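Erst kleben, dann greifen: Prekia gibt sich Regeln für zweiarmige Arbeitsplätze

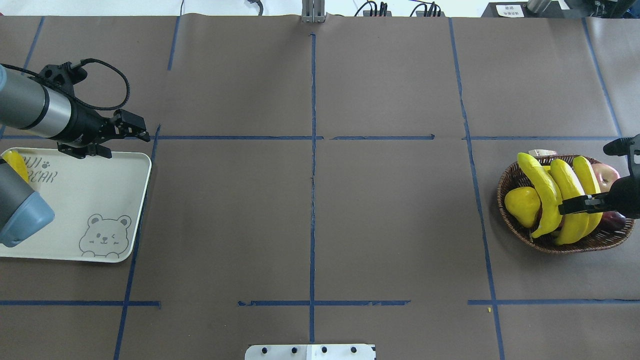

Obst, Tablett und blaues Klebeband: Der rechte Greifer hat die Bananen gefasst, der linke steht über dem Tablett.

Ich gebe es zu, bei dem Wort "Hausnorm" schalte ich normalerweise ab. Als aber im Juni die Mail von Prekia kam, man habe jetzt eine Richtlinie für Tischarbeitsplätze mit zwei Roboterarmen fertig, 21 Seiten lang und ab sofort für alle im Haus verbindlich, bin ich doch hingefahren. Und ich bin länger geblieben als geplant, weil mir selten jemand so ausführlich etwas über Klebeband erzählt hat!

Das Klebeband steht nämlich gleich im ersten Kapitel. Jeder Tisch bekommt eine Unterlage und darauf Felder, die mit farbigem Band abgeteilt sind. Welche Farbe das Band hat, ist egal, Hauptsache, es hebt sich deutlich vom Untergrund ab. Krumm darf es auch sein. Die Felder sind Orientierung für die Menschen, die den Tisch einrichten, und keine Messlinien für die Maschine (das hatte ich vorher völlig falsch verstanden und musste es mir zweimal erklären lassen). Wenn im Protokoll steht "Korb rechts, Tablett links", dann soll die Spätschicht den Tisch so wieder aufbauen können, wie ihn die Frühschicht verlassen hat. Lücken im Band sind zulässig, lose Enden nicht. Wer ein loses Ende findet, klebt nach und schreibt es auf.

Geübt wird bei Prekia gerade mit Obst. Bananen, Birne, Apfel, ein geflochtener Korb, dazu ein cremefarbenes Tablett mit einem lachenden Bären drauf, das mir sofort sympathisch war. Obst ist laut Richtlinie "nachgiebiges Gut", und dafür gelten eigene Griffregeln: Gegriffen wird möglichst in der Mitte, die Schließkraft wird vor jedem Durchgang neu eingestellt und nie vom vorigen Gegenstand übernommen. Bei Bananen ist das besonders heikel, eine Druckstelle sieht man ja oft erst am nächsten Tag. Deshalb wird jedes Stück nach dem Durchgang in eine Kiste gelegt und am folgenden Morgen noch einmal angeschaut. Gegessen wird es danach nicht mehr, auch das ist geregelt.

Am meisten diskutiert wurde offenbar über die Mitte des Tisches. Die Richtlinie kennt eine linke und eine rechte Seite, und über die Grenze darf immer nur ein Arm. Der andere wartet so lange in einer festgelegten Position auf seiner eigenen Seite, Greifer offen, keine Bewegung. Das kostet Zeit, klar. Ich habe ein bisschen zugeschaut und fand das Tempo, na ja, gemütlich. Im Entwurf stand zuerst eine lockerere Regelung, nach der beide Arme gleichzeitig in die Mitte dürfen, solange sie genug Abstand halten. Die ist nach der Probephase wieder rausgeflogen.

Für diese Probephase hat Prekia 1199 Durchgänge an den eigenen Tischen ausgewertet, alle nach demselben Bogen. Die Software dazu heißt Ploneo und ist ein Eigengewächs. Sie verlangt vor jedem Start ein paar Häkchen: Tisch frei von Werkzeug, Kabel geführt, Not-Halt geprüft, Hände weg. Fehlt ein Häkchen, fährt kein Arm los. Ich habe natürlich gefragt, ob man die nicht irgendwann blind durchklickt. Ja, das sei vorgekommen, hieß es ziemlich offen, und deshalb wechselt jetzt die Reihenfolge der Fragen bei jedem Start - nervig, aber man liest wieder.

Apropos Kabel, dazu gibt es eine ganze Seite. Kabel am Arm dürfen eine Schlaufe bilden, damit das Handgelenk sich drehen kann, aber die Schlaufe darf in keiner Stellung die Tischfläche oder die Ware berühren. Geprüft wird das einmal pro Schicht von Hand, bei langsamer Fahrt und mit einer zweiten Person am Not-Halt. Auch wer umbaut, etwa einen Greifer tauscht, muss diese Prüfung wiederholen, selbst wenn es nur fünf Minuten gedauert hat.

Eine gesetzliche Vorschrift ist das alles nicht, und die üblichen Sicherheitsnormen für Roboter ersetzt das Papier auch nicht, darauf hat man bei Prekia großen Wert gelegt. Die Risikobeurteilung bleibt Pflicht und muss für jeden Tisch einzeln vorliegen. Die Hausregeln kommen obendrauf und kümmern sich um den Kleinkram, an dem es im Alltag hakt: Wer räumt auf? Wer darf die Felder umkleben? Wo landet das Protokoll?

Der zweite Standort in Finduddale soll im Herbst nachziehen. Dort stehen andere Arme und die Tische sind kleiner, weshalb das Kapitel über die Warteposition wohl noch mal aufgemacht wird. Außerdem will sich Zavala anschließen, ein Zulieferer für Sortiertechnik, der bisher mit einer eigenen, deutlich kürzeren Liste arbeitet. Ob am Ende beide dasselbe Dokument benutzen oder nur die Protokollbögen angleichen, war bei meinem Besuch noch offen.

Wer selbst reinschauen möchte: Die Richtlinie liegt als Hausnorm 3035 bei Prekia und wird auf Anfrage kostenlos verschickt, auf Papier gibt es eine erste Auflage von 400 Stück. Rückmeldungen sind ausdrücklich erwünscht, am liebsten mit Angabe der Seite. Ich habe schon eine abgegeben, zum Kapitel Klebeband. Mir fehlt da ein Satz, wie oft die Unterlage gewechselt werden soll, wenn sie Falten wirft.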